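Forum > Robotik > Studium und Projekte > Greifen und Manipulation

Roboterhand rutscht am Drehschalter ab

Lostamov
Hallo zusammen, wir sind ein studentisches Projekt und unsere Roboterhand soll an einem Schaltschrank einen Drehschalter mit weißem Hebel umlegen. Taster drücken klappt gut, beim Drehen rutschen die Finger oft ab. Von 454 Versuchen waren nur 185 erfolgreich. Die Griffkraft habe ich schon erhöht, ohne viel Wirkung. Liegt es an der Kraft oder an der Bahn? Im August ist die Vorführung vor dem Kurs.

Gustton
Mehr Kraft hilft meistens. Sonst anderen Schalter nehmen.

Chacko
Ich hatte in meinem Praktikum ein ähnliches Problem und glaube, dass es die Bahn ist. Wenn der Arm nur das Handgelenk dreht, muss die Drehachse vom Handgelenk genau in der Achse vom Schalter liegen. Bei uns war sie 2 mm daneben, und das hat schon gereicht, damit der Hebel aus den Fingern wandert.

Ich würde so vorgehen: zuerst den Hebel mit Daumen und Fingern von beiden Seiten fassen, möglichst nah an der Frontplatte.
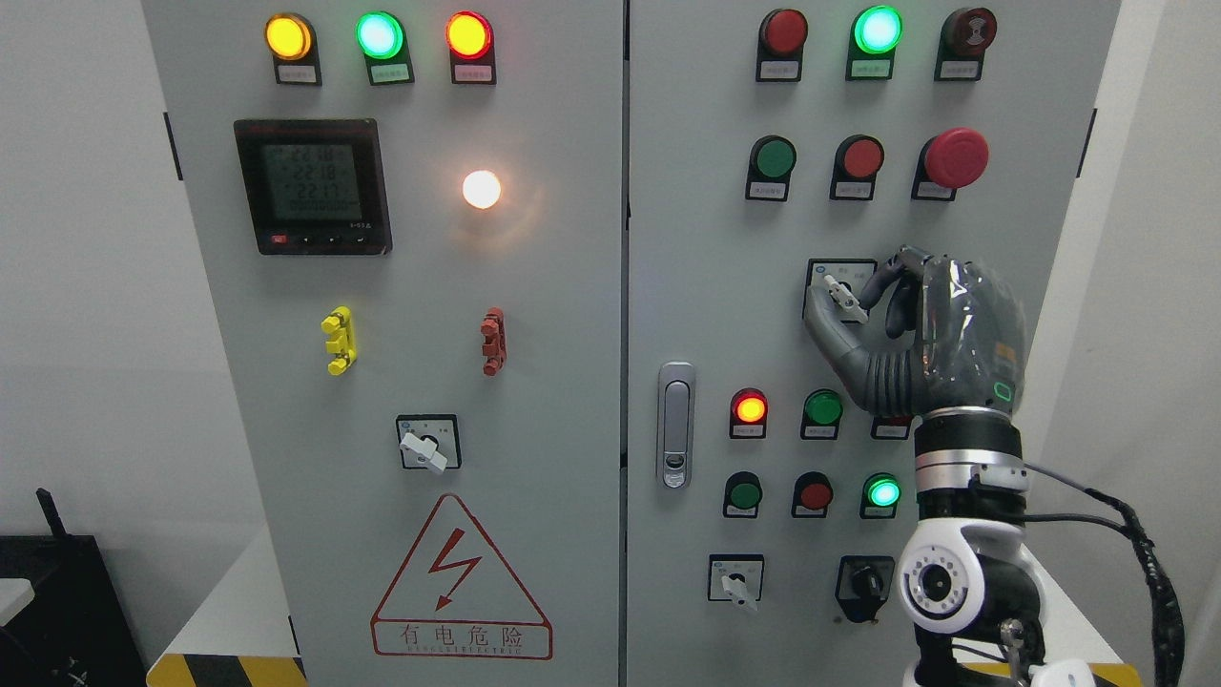 Danach die Kraft wieder kleiner stellen und langsam drehen, damit die Finger ein wenig nachgeben können. Bitte auch die Nachbartaster als Hindernis in die Planung eintragen, besonders den Not-Halt. Mit dieser Methode haben wir am Ende einige 769 Drehungen aufgezeichnet, und die Fehler waren dann selten.

Lostamov
Vielen Dank, Chacko! Die Achse habe ich nie gemessen, ich mache das morgen früh und schreibe das Ergebnis hier hinein.

Wir verwenden Cookies, um Ihre Anmeldung zu speichern. Einverstanden | Einstellungen

Kontakt | Impressum | © Bokesura Hilfeforum | Nach oben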